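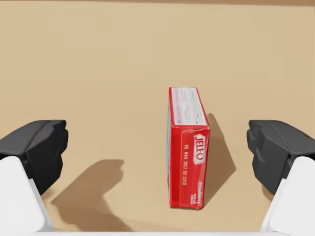

Page last changed: February

How I Set Up a Pantry Inventory (and Keep It Going)

I bought baking powder three times last winter. Three cans, all open, all shoved behind the rice. That was the month I finally sat down and made an inventory, and I've kept it up ever since, so I figured I'd write out how I do it. You don't need an app or a label maker. I use a cheap notebook and a pencil, and the first round took me one evening with the radio on.

Before you start

Clear off a table, or the floor if you don't have one to spare. Get a trash bag, a damp rag, a marker and whatever you're going to write in. My friend Ese Olatunji does hers in a spreadsheet and loves it, but I found I never opened mine. The notebook hangs on a string inside the pantry door and I can't pretend I didn't see it.

Step 1: Empty one shelf at a time

Please don't pull everything out at once! I did that the first time and ended up eating crackers for dinner at 10 p.m. because I couldn't get to the stove. One shelf, all the way out, wipe it down, then move on to Step 2 before you touch the next one.

Step 2: Check dates and write them big

The printed dates on packages are tiny and always somewhere silly, like under the flap. When I find one I copy it onto the front in marker, month and year only. Anything that smells off, has a bulging lid or has been visited by moths goes in the bag. Stuff that's a little past its "best by" date gets a star, and I try to cook it that week. (Dry pasta, I just keep. You do you.)

Step 3: Give every item a line

Each line gets the item, how many I have and the month it should be used by. I leave a blank space on the right for tally marks. My first full list came to 54 lines, and I live with one other person, so don't feel bad about yours. Ibrahim Sani told me he groups his by meal, so all the taco things are together, and I tried it for a while. It was great for dinners and hopeless for baking, so I went back to plain groups: grains, cans, baking, snacks, sauces.
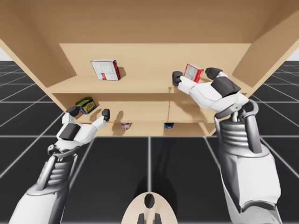 Shelf unit with a divided lower section.

Step 4: Decide where things live

Go by how often you reach for something. Daily stuff sits between your waist and your eyes. Heavy things go low - I keep the big bag of flour in a bin near the floor. The top shelf is for holiday sprinkles and the fondue set. If you have a divider somewhere, use it, it's a ready-made group and you don't have to buy baskets.
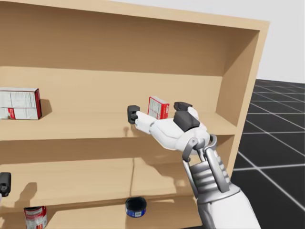
Once the groups have a home, I work out how to place the packages inside them, and this took me longer to get right than the list did. I used to line everything up by height, which looked lovely and made no sense. Now I set things out so I can read the fronts without moving anything. A big box can stay at one end of the shelf, like the large white one with the red stripe, and a little upright box gets its own spot nearer the center. What I watch for is small boxes drifting toward the back wall, the way that small white and red one has, because mine disappear back there as soon as a cereal box moves in front. Pull them forward when you put the groceries away.

Step 5: Cross off as you go

When I use something up, I put a tally mark on its line. When the marks match the count, it goes on the shopping list, which is just the last page of the notebook. It takes a couple of seconds. The trick is tying the pencil to the string too, or it'll walk off.

Step 6: Do a quick recheck

I go through the whole list every 4 weeks, usually while something's in the oven. I skip it when life is busy and the list gets a bit wrong, and then I fix it the next time. If a whole page has gone to scribbles, copy it out fresh and drop anything you haven't bought in ages.

One last thing about bulk buying: check the notebook before you leave the house, and take a picture of the page with your phone. I still forget sometimes, and I currently own a lot of lentils.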